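Storage of Dry Goods in Shared Student Kitchens: Report on the Pramdale Survey

3. Method

The survey covered the two kitchen blocks at Pramdale, Warkura and Wonia. Each block has the same cupboard layout, but Warkura faces north and has no window above the worktop. Flour, rice and oats were weighed on arrival and again after 6 weeks. In all, 162 packets were logged. Residents were asked to go on storing food as they normally would, and no advice was given until the second weighing was complete.

Humidity was read at 8 a.m. on each Monday with a dial hygrometer fixed inside the cupboard door. Readings taken while a kettle was in use were discarded and repeated later in the morning.

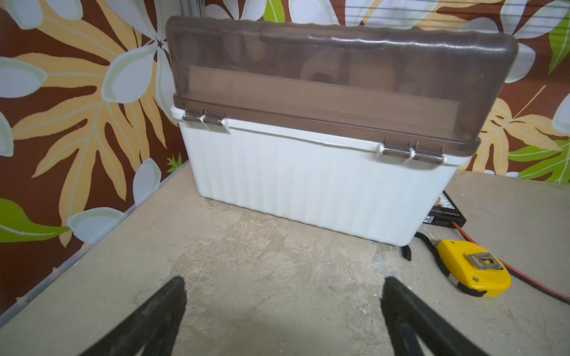

Containers were grouped by closure into three classes: clipped lid, loose lid and folded packet. Material was recorded separately, as was whether the contents could be checked without opening. A tinted cover such as the smoky-brown one with the long handle was entered as "partly visible", as shapes show through it but colours are altered by the tint. Opaque white boxes were entered as "not visible" unless labelled. This field was added after the pilot, in which opened packets were often bought again by residents who had forgotten them.

4. Results

Weight gain was greatest in folded packets in Warkura. The clipped containers showed little change in either block. Loose lids gave mixed results, and the spread was too wide for the class to be treated as one group. Nearly 600 g of flour was thrown away in Wonia after a leak under the sink, and these packets were left out of the second weighing.

The storage guide by Nic Aodha recommends decanting all flour on purchase. Our figures support this for Warkura only. Oats were less affected than flour in both blocks, though the oat packets were also opened more often, and the effect of opening was not measured separately.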